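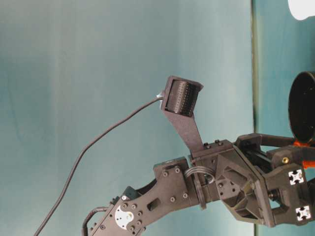

The teal I want. Pale aqua in some places, deeper blue-green in others, and no hard line between them.

I am making a painted backdrop for my small work corner in Dristville, and I will write my notes in this thread. March 2021, first try. I am not a painter, so please be kind.

What I like in this color is that it is calm but not flat. Dark gray and black things stand out very well in front of it. On my old white sheet everything dark looked like a hole.

The cloth: plain cotton, washed one time and ironed with a lot of steam. I did not iron the corners well and I can still feel the folds there with my fingers. Do the corners.

I pinned it to the long wall in the hallway. It needs to be tight, but if you pull too much from one side you get small waves, and the paint will sit in them.

The base color is Varner 2498. On the card it looks almost green. At home in the evening it looked blue, and in the morning it was green again. I carried the card from room to room for a whole weekend before I bought anything.

One pot is 500 ml. For my cloth one pot was enough, with a little left in the bottom that I keep for repairs.

The lady in the shop (Nic Aodha, the one behind the bus station) told me to add water until it is like thin cream. I thought it was too much water. She was right and I was wrong, the first stripe I made with thick paint is stiff like cardboard.

For the pale parts I mixed white into the teal in yogurt cups. I made 4 steps, from the pot color to very pale aqua. Please mix more than you think you need. I finished the second cup in the middle and could never find the same tone again.

Now the soft part, which is the difficult part. I put two neighbor tones next to each other and went over the meeting place with a dry wide brush, in small crosses. Then with a sponge. The sponge was better than the brush.

My first brush lost hairs everywhere. I changed to one from Fallamitz, it cost more and I complained about it, but after that I did not have to pick hairs out of the paint.

Mistake number one: I worked too slowly. The edge dried while I was answering the door, and now there is a line like the coast on a map. I painted over it twice. In daylight I still find it.

Mistake number two: I stood too close all the time. From close it looked very smooth. From the kitchen door it looked like clouds. Nice clouds, but I did not want clouds.

So I made the second coat from far. Paint a little, walk back, look, walk again. My legs were tired but the result is much softer.

Drying took 8 hours with the window open. I touched it before that, of course. There is a thumb in the lower corner.

A question for people who sew or paint: how do you store a cloth like this? I can roll it on a tube, but my tube is shorter than the cloth. I am afraid that folding will break the paint.

And does a matte varnish change the color? I do not want any shine on it. I have a small piece for testing, and I will put half of it in the sun on the balcony and half in a drawer. I will write here when I see some difference.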